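January 17, 2026
Claltham bench, sim side. Notebook 3, continued from the page with the coffee ring.

Spent the morning on the house rules for sim episodes on Urau, which Till Hagedorn wants in a state fit to hand over by February. The old rules were one paragraph long and contained the word "sensible" four times. Everyone had been sensible in a different direction.

What set this off: Natalia Zepeda went through the 533 episodes in the Petersen batch and found 483 that would pass any rule we could agree on. The other 50 start with the jaws partway closed, or already moving, or in one memorable case inside the table. The logger recorded all of them without complaint. It is a very polite logger.

Draft rules, as argued over at the bench. Numbering is mine and will offend Till.

1. Scene reset comes first, then the arm, then recording. If you record first you get the reset in the episode, and the policy learns that objects fall from the sky.

2. Every task gets an empty baseline before anything is spawned. Bare surface, neutral grey, jaws open, nothing between them. Look at the wrist view with your own eyes before you sign the sheet. Right arm and left arm are separate sign-offs, even though Till says they are mirror images. So are my boots, and I still check.
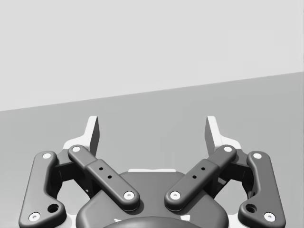 3. Open means open. Command it, read the joint value back, and write down the value you read. Writing down the value you commanded is just copying out your own homework.

4. No changing the wrist camera pose in the middle of a batch. If it has to move, close the batch and start a new one with a new name. "Unano_final_b_new" is not a name. I have apologised to Natalia for that one.

5. Seeds go in the sheet. Natalia reran seed 988 from my notes this morning and got a different layout, which turned out to be my 9 looking like a 4. Typed entries from now on.

6. A rejected episode stays on disk with its reason, for up to 24 days. After that it can go. "Looked weird" is accepted as a reason on the first day only.

Still open: whether rule 2 applies again after a sim version bump. I say yes, Till says only if the gripper model changed. We left it at yes, in pencil.

Also open: who signs when the person running the batch is the only one in. Natalia suggests the next person to arrive checks the saved baseline before touching the kettle. Written in as 2a, wording to be fixed.

To do: rerun the 50 from the Petersen batch under the new rules, rename the Unano folders, print the sheet at a size people over forty can read.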